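Sorting wrenches into bins – worth it or not?

remi_glowacki
6/10/23
So I finally started pulling all my wrenches out of the big drawer. I have nearly 30 of them and can never find the one I want. My plan is one plastic bin for the combination wrenches and another for the double open-ends. First bin is out on the table, and yes it's pink, it was the only color left! 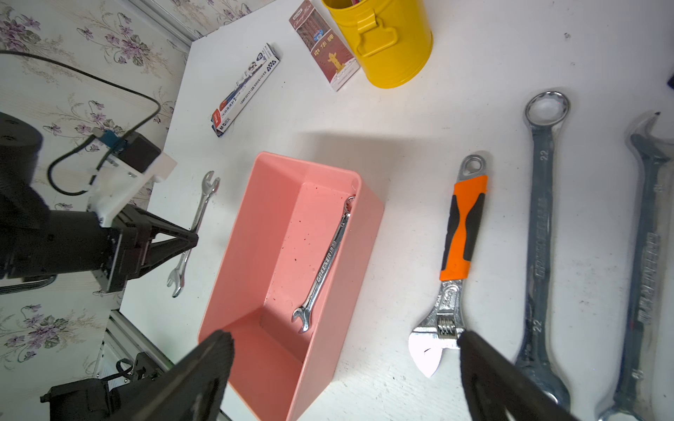
The 14 combination is in, double open-end still on the table

Anybody else do it this way, or am I going to regret it?

Sastry30
You'll regret it. Bins turn into piles. I did this in August and by the time I had 19 wrenches in there I was digging around just like before. Get a roll or a rack.

EvanRey
Disagree with Sastry – a roll is fine if you carry your tools around, but at home a bin is quicker. I keep mine by size, small ones in front. Is that a GREENER? How do you like it?

remi_glowacki
It is, and I like it fine so far. The size is easy to read by the ring, so I can go by that when I dig. I also want the sorting spot to stay where it is, up against the flowered wallpaper, and I'm not moving everything to the garage 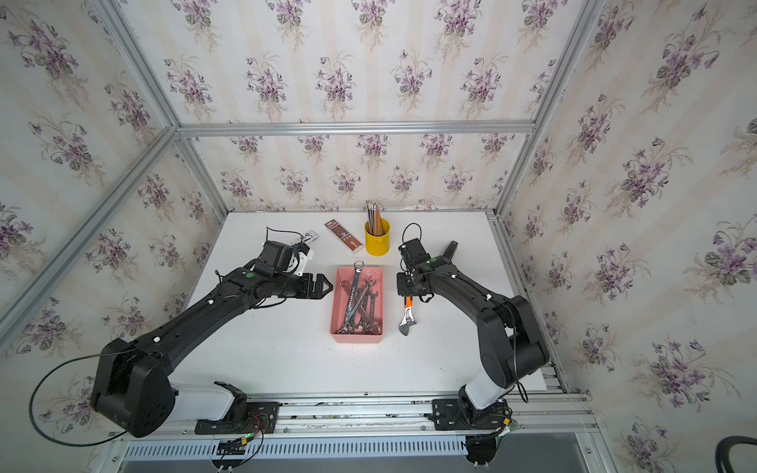

and the white tabletop helps a lot too, small stuff shows up on it. Might try a divider for the bin before I spend money on a rack.

Sastry30
Try the divider, but I'm still voting rack.

bridach9
Wipe the bin out first, I can see specks on the bottom.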